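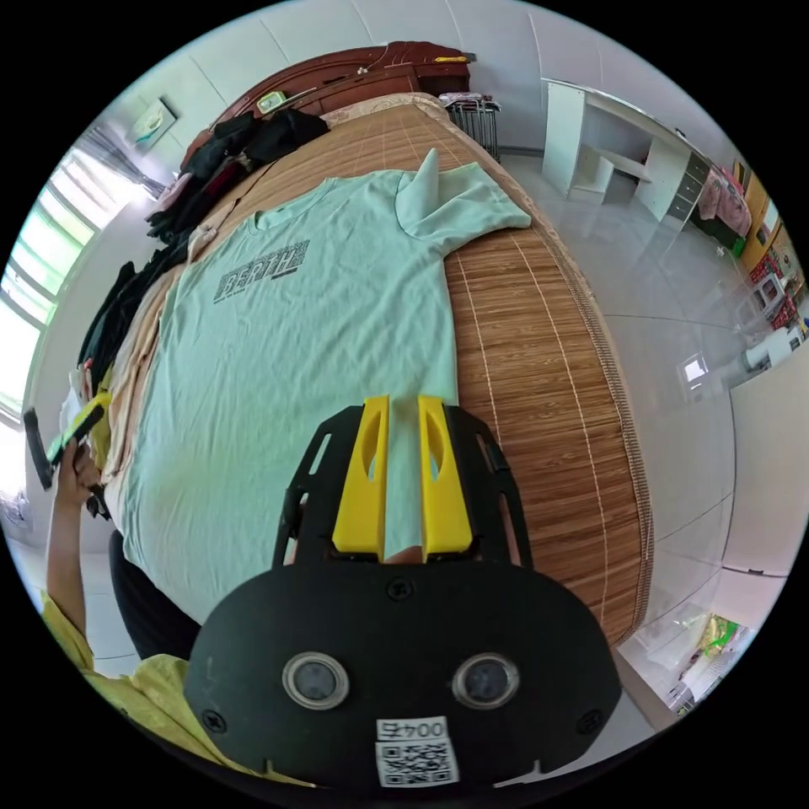 Folding grippers, home build - November, bench notes

Unit in frame: label 0045. Fingers are the yellow ones, tapered, oval cut-out. Shirt under test is the mint one with the dark chest graphic, laid flat on the bamboo mat. Sleeve fold first, then body.

Changes going into this session:
Finger pads re-glued after the last set peeled at the tips. Used the Serrano contact cement, thin coat both sides.
Spring swapped for the softer one from the Skollia kit. The old one closed hard enough to leave a crease in jersey.
Plate screws re-torqued. The top center one had backed out again. Threadlocker next time it comes off.

Logging is on the Skestdale recorder, firmware 91. Version 90 dropped the tail of every take if the stop button was held too long. Leobardo wants the old takes kept anyway, so they stay in their own folder and don't get mixed in with the new ones.

Sleeve fold, first pass

Pinch near the shoulder, lift, carry across the chest, release. The mat matters more than I expected. On a bedsheet the tips drag the sheet up with the shirt; on the slats they slide and get under the fabric at a lower angle. Approach along the slats where possible. Going across them the tips catch in the seams.

Finger gap at rest set to 19 mm. Wider picks up both layers every time, narrower makes it hard to get hold of anything near the collar. Both layers is fine for the body fold and wrong for fixing a wrinkle, so there may have to be two presets.

Silvana Mendonça asked for the garment pile to stay on the bed during takes. Agreed. The policy trained on a bare mat went for the wrong cloth as soon as there was a second shirt in view. Left the pile along the left side of the mat and will restack it between blocks.

Total usable takes to date: 232. Target for this garment class is another 50, short sleeves only.

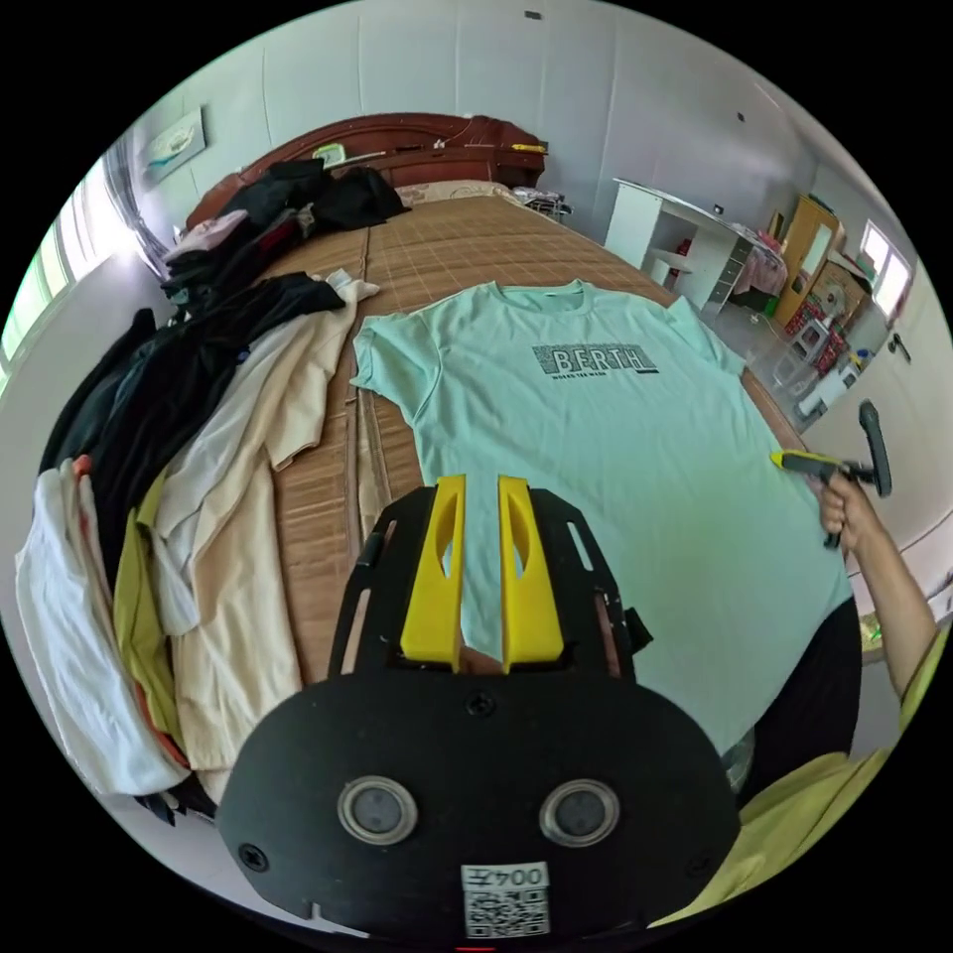 Two-hand pass

Lay the shirt flat again before each take, collar to the headboard. Smooth it by hand, outside the recording.

Right gripper comes in from the side, held by the handle, with the wrist kept low. If the wrist rides up, the lenses look at the far wall and tracking gets noisy. The window side is worse in the afternoon. Curtain stays drawn after 3 pm.

Open: clock offset between left and right units, wrist strap for the handle, order more pads from Drorkstead.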